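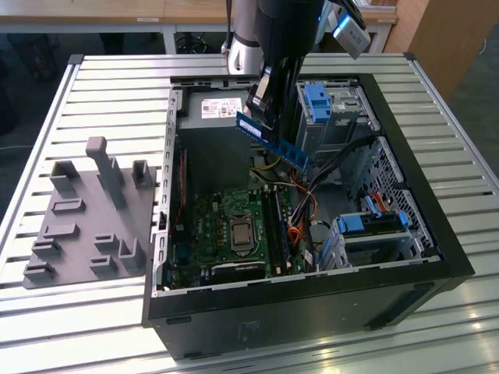 Memory module task at the Skurkgate bench, with the case on its side and the gripper holding the module above the board.

Posted Tuesday, February 24, 2026

The memory task has now reached 430 accepted examples, and it seems a suitable point to set down how they are being gathered. Earlier posts on this blog dealt with the choice of arm and the table. This one is concerned only with the collection procedure and with the rules for deciding what is kept.

Each example begins with the computer case open and the module away from its slot. The operator guides the arm through the pick, the approach, the alignment and the final press. Joint positions, gripper opening and camera views are recorded together throughout. An example ends when the gripper has released the module and moved clear of the case. The learning system receives the whole sequence, including the pauses, which were trimmed in the first version of the data. Trimming them produced a policy that hurried the alignment and pressed before the module was square to the slot. The pauses have been restored.

The decision to work inside a complete tower was taken after the Gudungate trials, in which the board was mounted alone on a flat panel. Those examples were easy to collect and of limited use. A bare board has no walls, no drive cage and no power cables running across it, and a policy trained on it gave no attention to any of these. Inside the case the arm must come down from above and keep its wrist clear of the metalwork. The cables are left as they lie at the start of a session and are moved by hand between sessions, so that the system does not come to depend on one arrangement.

The printed plate beside the case took longer to settle than any other part of the bench. Its posts and low slot holders are intended to give every part a known resting place. The design currently in use was drawn for the Sarnunside project and has been altered in 2 respects: the slots were widened slightly, and the plate is now fixed to the table. Before that change it crept a little in the course of a long session, and 50 examples had to be set aside when the drift was discovered.

Acceptance is governed by a short written rule. An example is kept if the module is fully seated, if nothing else in the case has been displaced, and if the operator has not reached in by hand. Recoveries are kept as well. Where the module catches on the edge of the slot and the operator lifts, turns and tries again, the full attempt is retained and labeled as a recovery. These have proved more valuable than the clean insertions - a system that has only seen success has no notion of what to do after a poor approach.

Sessions are limited to six in a week. Operators tire, and tired operators develop habits that are plain in the recordings: a steeper approach, a late correction, a heavier press at the end. The Eyvindsson notes on operator fatigue, circulated among several of us last May, recommended a break after every block of examples, and that recommendation is followed at this bench.

Two matters remain open. The first is lighting, which has so far been kept constant and will have to be varied before any claim can be made about general performance. The second is the removal task. Taking a module out requires the latches to be released first, and the present fingers are poorly shaped for that motion. A narrower pair is being printed, and collection for removal will begin once they have been fitted and the wrist camera has been calibrated again.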